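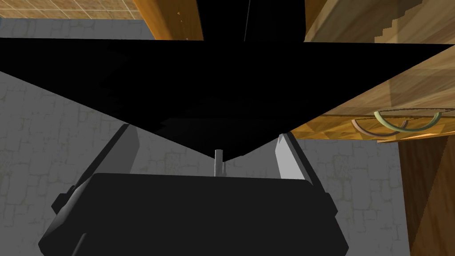 **Ticket:** wrist view goes wrong in the kitchen sim
**Opened by:** Radwa Abdelaziz
**Rig:** Trondura arm, shared bench, sim build named Vundau
**Status:** open, sulking

Drawer task won't start cleanly. The arm comes up in a different pose from the one in the config, and the policy then spends the whole episode politely investigating the wall. I've reset it 30 times. It has now investigated a great deal of wall.

Expected: gripper faces the drawer handles at step 0.
Got: gripper faces wherever it likes.

Tried so far:

- Restarted the sim. Same.
- Restarted the machine. Same, with more fan noise.
- Rolled back to the September config. Different wrong pose, so that's progress of a sort.

**Ehab, 9:40 pm**

Are you loading the home pose before or after the scene? The Eltano loader used to write its own joint values over ours, and I patched it in the old branch. I may have been the only person who knew about the old branch.

**Radwa, 10:05 pm**

After. Swapped the order and ran 500 steps. The pose now matches the config, but the wrist camera is still off. I printed its transform and the rotation is being applied twice, once in the arm file and once in my mount file. I wrote the mount file. I'd like that struck from the record.
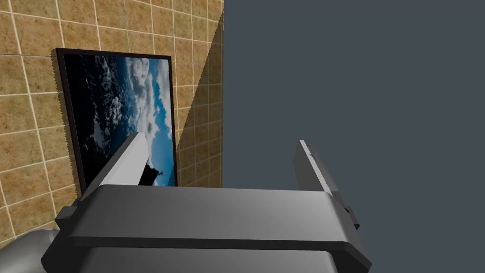
Took my copy of the rotation out and reran with the arm parked. Joint values hold steady for the full episode, and the numbers for the camera agree with the arm file to 3 decimals. Pointing it at the drawer is a separate problem, because the home pose in the config was measured for the Chaiyaporn layout and we moved the cabinet after that.

**Ehab, 10:20 pm**

Then the config is correct for a kitchen we no longer have. Please don't edit `home_pose` in place — make a second entry and name it after the layout. The bench arm reads the same file, and I'd prefer it didn't learn about the new cabinet by swinging at my monitor.

**Radwa, 10:32 pm**

Added `home_pose_2`, real arm left on the old one. Left to do:

- [ ] measure the new drawer pose
- [ ] merge the loader patch from the old branch
- [ ] delete my mount file

Leaving this open until the first two are in. The mount file goes tonight.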